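작업 노트
2023년 5월 29일
부품 선반 정리, 검은 트레이와 회색 통

Naidoo 방식대로 선반을 다시 짜 보자는 얘기가 2월에 나왔고, 이제야 손을 댔다. 솔직히 나는 아직도 이게 왜 필요한지 잘 모르겠다. 예전 배치도 불편하긴 했지만 적어도 다들 외우고 있었다.

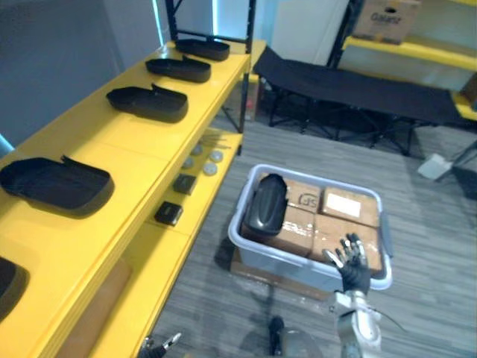
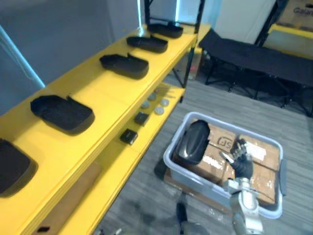

노란 선반 윗단에 검은 트레이, 바닥에 상자 든 통.

윗단은 트레이 전용으로 쓰기로 했다. 한 줄로만 놓고 포개지 않는다. Claston 쪽 안내문에는 한 줄로 놓으면 집을 때 헷갈리지 않는다고 되어 있는데, 그건 트레이가 딱 5개일 때나 맞는 소리다. 하나만 더 들어와도 선반 끝까지 밀리고, 그때부터는 누가 맨 앞 것을 건드릴 때마다 줄이 흐트러질 것이다. 여유분을 어디 둘지는 안내문 어디에도 없다. 물어봤더니 "현장에서 판단"이라고 한다. 그럴 거면 안내문은 왜 만들었는지.

트레이 방향도 정해야 한다. 한쪽 끝에 살짝 올라온 부분이 있으니 그걸 기준으로 맞추자는 의견이 있었다. 나쁘지 않은 생각이지만 지켜질지는 의문이다. 지난번 라벨 방향 규칙도 이틀 갔다. 테이프로 자리를 표시하자는 말도 나왔는데 노란 바탕에 무슨 색을 붙여야 보일지부터 정하고 나서 얘기했으면 한다.

아랫단은 보류. 작은 검은 네모 부품하고 동그란 회색 원판이 같은 단에 그냥 놓여 있다. 나는 칸막이 없이는 절대 정리가 안 된다고 본다. 원판은 얇아서 안쪽으로 밀려 들어가면 허리를 숙여야 보이고, 결국 없는 줄 알고 또 꺼내 오게 된다. Viltix 칸막이함을 사자는 제안이 있는데, 견적을 보면 2개 한 묶음이라 하나는 남는다. 남는 하나는 또 어딘가에서 잡동사니함이 될 것이다. 집에 있는 반찬통을 가져오는 편이 낫겠다고 했더니 다들 웃기만 하고 대답이 없다. 나는 진담이었다.

통에 대해서. 밝은 회색 플라스틱 통에 갈색 상자를 담아 선반 옆 바닥에 두는 방식이다. 걱정되는 점을 적는다.

- 상자를 넣고 나면 밑에 뭐가 있는지 알 수 없다. 윗면에 글자가 적힌 상자는 그나마 낫다. "JS"라고만 찍힌 것은 안에 뭐가 들었는지 나는 모른다. 아는 사람이 옆에 한 줄 적어 두면 좋겠다.
- 상자 위에 트레이를 같이 얹는 것. 평평하게 놓이지 않고 기울어진다. 통을 들고 걸으면 미끄러질 것 같다. 트레이는 트레이끼리 따로 옮기자고 했지만 왕복이 늘어난다고 반대가 있었다. 늘어나는 건 맞다. 그래도 떨어뜨리고 다시 닦는 시간은 왜 계산에 안 넣는지 모르겠다.
- 통 밑에 까는 갈색 판. 카펫에 직접 닿지 않게 하려는 뜻이라는데, 밀면 판까지 같이 밀릴지 통만 밀릴지 확인이 필요하다. 발에 걸리기 딱 좋은 높이라는 것도 적어 둔다.

Tadon 자료에는 이렇게 바꾸면 찾는 시간이 절반으로 준다고 나온다. 무엇의 절반인지, 누가 어디서 쟀는지는 없다. 우리는 바꾸기 전 시간을 잰 적이 없으니 비교할 것도 없다. 그래서 지금이라도 재자고 제안했다. 방법은 간단하게: 부품 이름을 쪽지로 받고, 꺼내서 작업대에 올려놓을 때까지. 같은 사람이 연달아 하면 위치를 외워 버리니까 사람을 바꿔 가면서 한다. 결과가 좋게 나오면 나도 군말 없이 따르겠다.

비용 메모: 칸막이용 골판지는 한 장에 2000원. 선반 아래 기대 놓은 판지도 잘라 쓸 수 있을지 모르는데, 누가 따로 쓰려고 둔 것일 수도 있으니 먼저 물어볼 것. 자르고 나서 물어보지 말 것.

남은 일
- 트레이 올라온 쪽을 어디로 둘지 결정
- 원판과 네모 부품 분리, 칸막이는 임시로 골판지
- 안쪽에 깔린 자잘한 것들 꺼내서 이름 붙이기
- JS 상자 내용물 확인하고 옆면에 표기
- 가득 채운 통 무게 재기 (혼자 들어도 되는지 아직 아무 기준이 없음)

추가. 선반 맨 아랫단은 이번 정리 범위에서 빠졌다. 왜 뺐는지는 기록이 없다. 먼지가 제일 먼저 쌓이는 곳이 거기인데, 다음번에는 위에서부터 말고 아래에서부터 시작하자고 말해 볼 생각이다.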